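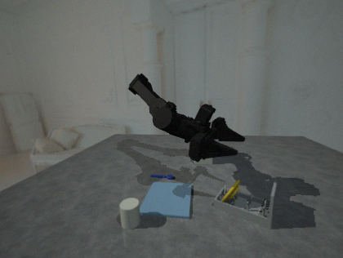

Chores, still not done
By Elsa Peltonen

Every spring somebody forwards me a headline saying the dishes are about to do themselves. This year's came from Toltix, which published its April results for a tabletop tidying program: 294 attempts at putting small things away, all of them in simulation. I read the report twice and I'm still rinsing my own cups.

The company says 126 of the attempts ended with every item where it belonged. Fine. That is less than half, on a table with a handful of objects and no crumbs, in a computer, where a spoon weighs whatever you type in. My kitchen counter has mail on it, and a wet sponge, and usually a cat.

I asked Joar Brekke, who wrote the report, what happens to the rest. Most of them fail at the grasp, he told me. Thin things lying flat are the worst, because the fingers have so little to get hold of. He was candid about it, and I'd rather hear that than another promise. He also said they have tried the same routine on a real arm 38 times. He didn't give me a score.

Hilkka Pelkonen takes the other side, as she usually does in this newsletter. She runs the packing benches at Pluststead and thinks I'm being unfair. Her point is that a shop floor isn't a kitchen. The parts come in the same tray, facing the same way, all shift long, and a machine that sorts pegs slowly overnight would still be worth having. Maybe so. But she has had vendors through the door for five years, and the people at her benches are still doing the sorting by hand.

What I'd like from Toltix next time is dull stuff. How long does one pickup take? Who resets the table after a miss? Does it work with a spoon it hasn't met before? If the answers are good, I'll print them here. Brekke says the next report will include timings, and I've asked for the real-arm numbers too.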